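Clukix Community Help
Home & Family > Playrooms

Foam blocks for a shared playroom: how many, and how do you keep them clean?

Posted by Pacita Tiongson in December
262 views — 3 replies

We are setting up a small playroom off the hall at our building, mostly for kids between two and six. It's 101 square feet with one window and a radiator that has a cover on it. The residents' group gave us a bit of money and most of it went on flooring, so what's left has to buy toys that will last.

I keep coming back to foam blocks. They're quiet, which matters a lot because the unit below us has a night-shift nurse in it. But I had wooden ones as a kid and my sister says foam gets disgusting within a month. My questions are: how many do we need for maybe five kids at once, what size, and how do you wash them without wrecking them? Also, do kids get bored with plain cubes? The set I'm looking at is mostly cubes and it's a lot cheaper than the mixed one.

We have no sink in the room. The nearest is down the hall.

Martti Lindqvist
Replied at 9:40 a.m.

I ran the toy shelves at the Warkanier family center for a long time, so I can answer most of this.

Your sister is half right. Open-cell foam (the kind like a couch cushion) soaks up everything and you can't get it clean. Closed-cell foam doesn't take in much water and wipes down fine. Press a thumbnail into one in the store. If it springs back slowly and the surface feels a little like skin, it's probably closed-cell. Ask the seller if you aren't sure.

For washing, use a bucket of warm water with a squirt of dish soap, a cloth, and a second bucket to rinse. Stand the blocks on a rack, not on a towel. We did ours every other week and right away after any kid put one in their mouth. Don't use bleach at full strength, it dries the surface and then it starts to flake. Don't put them in a dishwasher. Somebody at our place tried it and they came out looking like popcorn. With no sink in the room I'd buy two lidded buckets and keep them up high.

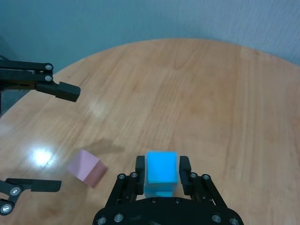
Color is worth thinking about before you order. Pale foam shows every fingerprint and marker line, and people will think it's dirty even on the day you washed it. Very dark ones vanish under furniture. Something like the cyan-blue cube is what I'd go for, strong enough that you can spot it from the doorway at cleanup time. Red and yellow are good too. I'd skip white completely.

As for how many, we had 72 for up to six kids and it was enough. With fewer than that, one child builds a wall and the others have nothing. Storage was a bigger headache than the number. They're bulky for what they are. Two low bins with no lids worked better than one big chest — kids won't dig to the bottom of a chest, they tip it over.

Plain cubes are fine for the twos and threes. By five they want arches and long pieces. Buy the cheap cubes now and add a small bag of shapes later.

14 people found this helpful

Arwel Kemeys
Replied at 12:15 p.m.

Just get wood. Foam blocks have teeth marks in them by the first week. If noise is the problem put a rug down.

2 people found this helpful

Jhosep Cuervo
Replied at 8:05 p.m.

I'd disagree with Arwel on the rug. We had wooden blocks on a thick rug over a neighbor and still heard about it. A tower of wood coming down is loud whatever you put under it. Plus rugs hold crumbs.

A few things to add to what Martti wrote. Check the edges before you buy. Some cheaper sets are cut badly, so the faces aren't square and nothing stacks past four or five. The kids blame themselves and get upset. Take two out of the bag and put one on the other, and if you can see light between them, leave it. We bought ours from Benavides, 87 in the bag, and I sent back the first lot for this reason.

Give them a hard surface to build on. Play mats look like the right place for blocks but they're too soft, and a tower leans as soon as somebody kneels near it. A low table works better, and it keeps the blocks out of the way of the ones who are still crawling.
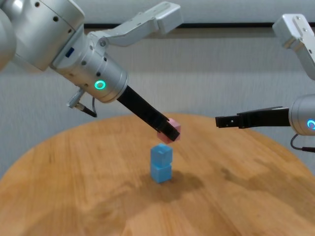 Stacking small blocks on a round wooden tabletop.

Round is good in a tight room because there are no corners at forehead height. You lose a bit of building space compared with a square one but I've never had a kid complain. Ours is a secondhand coffee table with the legs cut down. Sand the cut ends or put felt on them or it will mark your new floor.

On size, two-inch cubes suit most hands that age. Smaller ones get lost behind the radiator cover, and anything small enough to swallow shouldn't be in there with two-year-olds anyway. Measure the gap under your cover first, you'll be fishing things out of it for years if you don't.

Replace any block with a piece bitten out of it. Don't tape it up.

Pacita Tiongson
Comment on Jhosep Cuervo's reply

Thank you both. I measured and the gap is bigger than I thought, so we're going to screw a strip of wood across the bottom. Going with closed-cell cubes and looking for a table.

6 comments — 9 shares

We use cookies to remember your settings and count visits. Accept or Manage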